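Dorcombe Hall kitchen, hire inspection, October

Kitchen and servery checklist. Comments after each item.

Fire blanket by cooker: OK. Pull tabs reachable.
Extinguisher: in date, bracket loose. Two screws please.
Fridge: 3 degrees at 17.30. Door seal split at bottom hinge side. Reported last time too.
Hot tap: too hot. Needs the mixer valve looking at before toddler lunch.
Condiments and bags: wipe bottles, check dates, lids on after use. 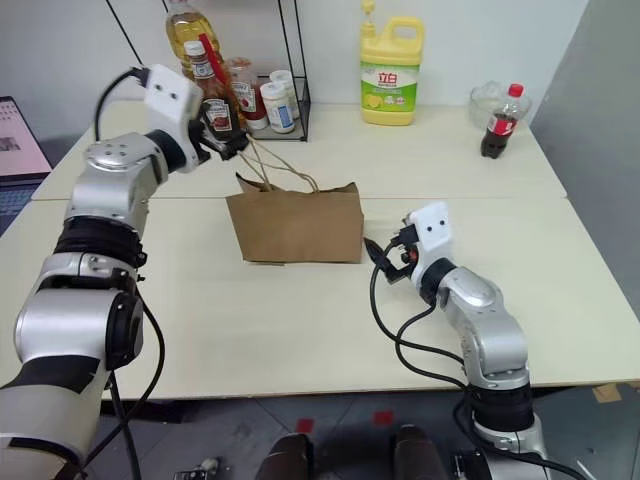 Front table, paper bag and ketchup.

Floor: clean, one lifted tile by back door. Trip risk, taped for now. Tape wont last.
Back door: opens fully, crate of Plindadora squash left outside it AGAIN. Moved.
Extractor: filter greasy. Last clean not signed for.
Sockets: all tested bar the one behind the urn, couldnt shift it.
Urn: Prallen 30 litre, lid catch missing. Do not use til fixed.
First aid box: no blue plasters, burn gel fine.
Oil: keep on the rack at the back, not next to the hob.

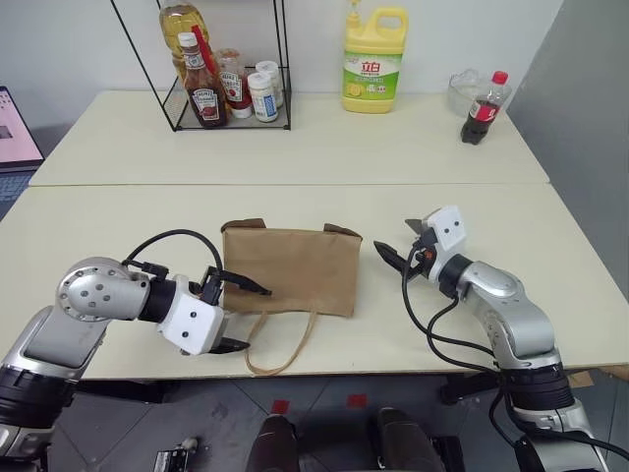 Cledwyn Pumphrey
Kitchen and Premises Checks, Dorcombe

Overall a pass with actions. Urn and hot tap first, then the tile. Fridge seal is part no. 401, Majimbun had them in stock when I rang. Extractor clean before the next big booking.

Keys back in the safe. Recheck when urn is done.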